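There's a table in my grandmother's old kitchen that only gets its leaves pulled out once a year, in March, for St. Joseph. The rest of the time it seats four. On the feast day it somehow feeds 24, and more if the cousins bring friends — which they always do, bless them.

The breads come first, braided and glazed, and then the fava beans and the orange slices with fennel. No meat, of course, it being Lent. 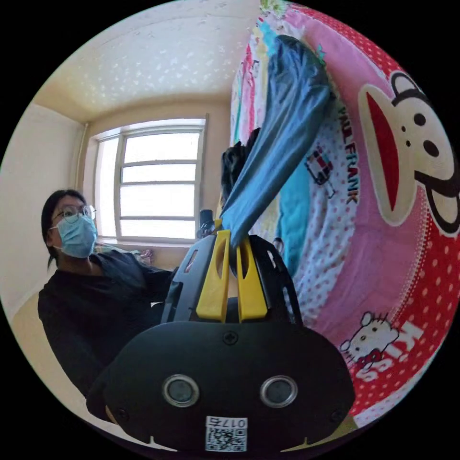
Rosario Santoro remembers bigger ones, with 400 sfinge fried before noon and the door propped open so that any hungry stranger could walk in and sit down. You never asked a name, Santoro told me, you just found another chair.

We still leave the door open. Last year a couple from two streets over wandered in, stayed until the coffee, and went home with a loaf under each arm and a dried bean apiece for luck. I keep mine in my coat pocket all year long.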